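Subject: Re: [fladevham-swap] Toy shelf, again, and what to do before the next swap
Date: 10/7/21

Hi all,

Sorry for the slow answer, I've had the original open in a tab for days and kept meaning to get to it. I'll paste the part I'm replying to so you don't have to dig:

> We took in way more toys than clothes this time and I don't think
> we have a system for it. Stuff gets dumped in the big bin, kids dig
> through it, pieces go missing, and by noon it's a mess. Could we
> maybe sort ahead of time? Also does anyone have a good way to clean
> plastic figures without wrecking the paint? I used the dishwasher
> once and regretted it.

Yes to sorting ahead of time! I've been wanting that since the June swap, when I spent the whole morning on my knees under the table matching train track. I logged 338 toys on the sign-in sheets for that one, and that's with puzzles counted as one each, so the big bin never stood a chance.

My two cents, having done the toy end for 2 swaps now. Drop-off should close the evening before. I know people like to bring a bag along the same morning and I feel mean saying it, but if we're still unpacking when the doors open, then the sorting never happens, and we're right back to the bin. Maybe we let people bring same-day stuff but it goes under the table for next time?

For the sorting, I'd go by size and forget about age. Every time we've tried age labels somebody's four-year-old wants the thing in the big kid pile and there's a discussion. Big things on the floor along the wall, boxed games and puzzles on one table (taped shut, please, with the missing pieces written on the lid if you know), and little stuff in shallow trays where kids can see it without digging. Anything tiny enough to swallow goes up high and you ask for it.

As for cleaning, I stay far away from the dishwasher too, at least for anything painted. I use a bowl of lukewarm water, a squirt of plain dish soap and an old soft toothbrush, and I go easy around the eyes. Then onto a towel overnight. Hollow ones with a little hole in them I don't dunk at all, I just wipe them down, because the water gets in and you're shaking it out for a week. Sticker goo comes off with a dab of cooking oil, then soap again to get the oil off. For stuffed toys I do a pillowcase in the wash on cold and hope for the best. If it smells like a basement after that, I let it go.

Oh, and batteries! Please, please take them out before you drop off. I opened up a talking phone last time and it was all crust in there. If you want to show that it works, put the batteries in a baggie and tape it to the back.
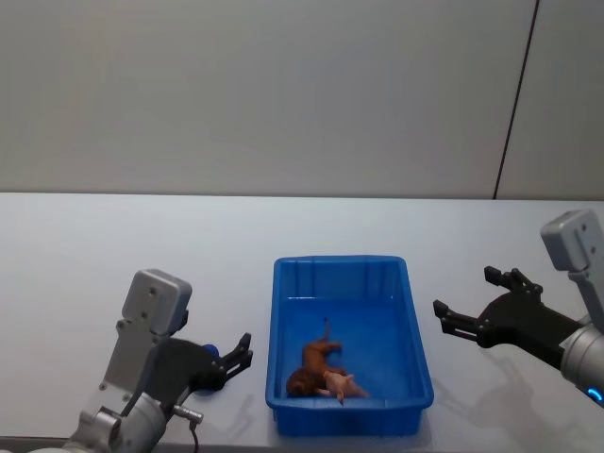
Trays and bins

I'd like more of the low plastic kind, with nothing piled up in them. A toy dog on its side in a blue tray gets picked up by some kid in a minute. The same dog at the bottom of the bin goes home with us and sits in my garage till the next swap, where it goes back in the bin. Between the closet and my house we have 19 trays, and I think that covers the small stuff if we refill as they empty out. If you have any shallow ones you don't need, bring them, color doesn't matter. Put your initials on the bottom in marker if you want it back.

I can store everything in between, there's room on the shelf over my freezer. I can also do a cleaning evening at my place if a couple of you want to come scrub plastic animals and eat chips. Bring your own toothbrush (an old one!).

One more thing and then I'll quit. Can we decide on leftovers before we start this time? Last round four of us stood in the parking lot with full trunks, all being very polite. I'd be fine with me keeping the good ones and the rest going to the thrift store the same afternoon, but I don't want to be the one who decides what's good.

Write back to the list and not just to me, please, I lose track of the private ones.

Marker and tape are on me.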